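Category: Lung Health / Patient Programs

Speaker notes – Home Breathing Support at Umdale
18 June 2021

Slide 1. Welcome members and families on behalf of the Agyeman Lung Center. State that the center has served Jatitz since 1988.
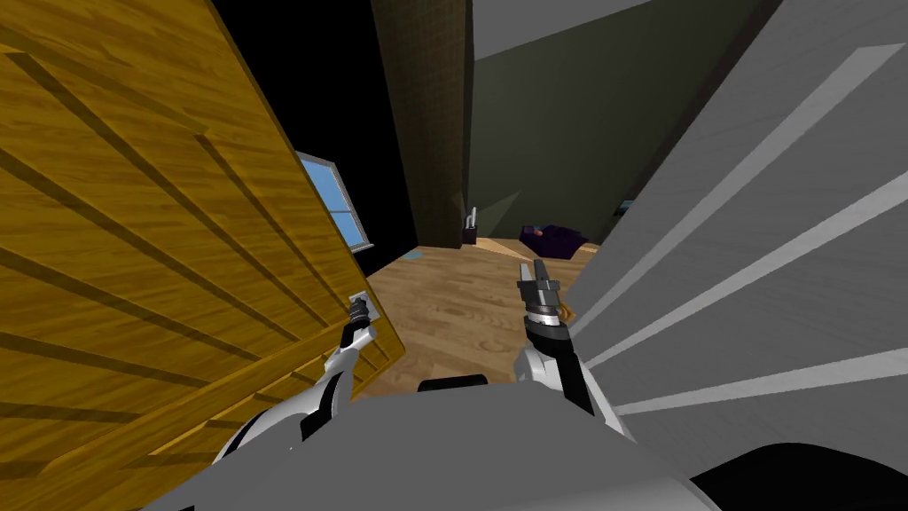

Wooden door with lever handle, window beyond.

Slide 2. Explain who may enroll. Adults with COPD or asthma may join with a referral from their clinic. The program holds 40 places, and each course begins in October.
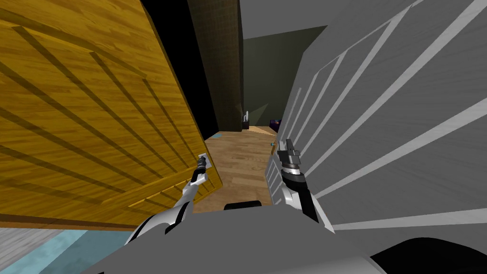
Breathlessness during household tasks is the concern most often raised at intake. Ask the audience which tasks they find hardest. Advise them to breathe in at rest and breathe out through pursed lips on the effort. A heavy wooden door with a small lever handle serves well for practice – breathe in before reaching, breathe out on the pull. Pause for questions.

Slide 4. Introduce the Zirkolent home diary. Members record their walking time daily, up to 30 minutes, and bring the diary to each visit.
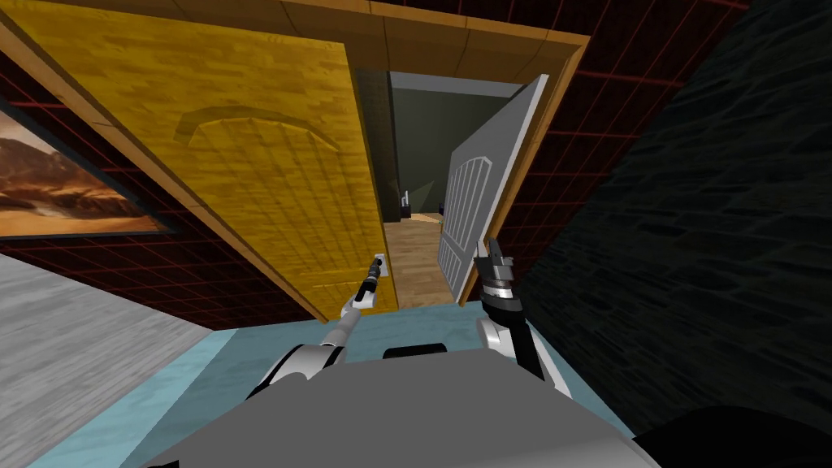

Door partly open to a hallway.

Slide 5. Refer medication questions to the clinic nurse. Enrollment forms are at the front desk.

0 comments | 2 shares
Contact the Agyeman Lung Center | Back to top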